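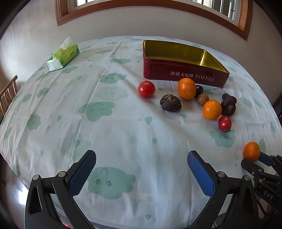
Search this site Go

Teaching by Hand – the Kobori Table Sessions

Posted August 31, 2020

Hi again! I've been promising a gallery from our tabletop work for ages, and I finally sat down with a cup of coffee and did it. If you're new, we're a very small group and the thing we do all day is show a machine how to do chores. You hold a gripper in each hand, you do the job yourself, and the recording of you doing it becomes the lesson. The arm gets its turn later, over at the Clomura workshop, and I'm usually not even in the building for that part.

This set is all about putting small food away in a toffee tin. I love this task. It sounds like nothing, and then you try to pick up a water chestnut with two flat blue pads and find out how much your fingers have been doing for you all these years.

The spread: cherry tomatoes, little mandarins, water chestnuts, one very dark cherry, and the open red tin at the back with its gold insides. Everything gets scattered loosely before a take, and we try hard not to be neat about it. Isamu Kinoshita keeps sneaking things into rows and I keep messing them up again.

My hardest pick is the cherry, easily. Grab the fruit and you worry about squashing it, grab the stem and it swings around like a bell clapper. I go for the fruit now and close the jaws slowly – slower than feels natural.

The water chestnuts leaning on each other are there on purpose. You have to choose the top one first, and I want that choice in the recordings. Dzifa Kwofie does it with a tiny sideways nudge that I've been trying to copy since November.

Cloud tablecloth! I picked it, and I stand by it. A busy print is good practice for the software, and the smiley one in the middle of the table cheers me up on take 60.

A session runs five people deep when everyone shows up, and we swap after eight takes so wrists get a rest. Please do swap. I skipped mine once and couldn't open a jar that evening.

We also tried a remote setup called Flulik, where you steer the arm from a desk with a pair of handles. It's fun and I got more than 5 clean mandarins in a row, but I missed feeling the fruit push back. For soft stuff I'll take the hand-held grippers.

Next gallery is folding dish towels, with Laver doing the timing. Send me your towel opinions, I have plenty of my own.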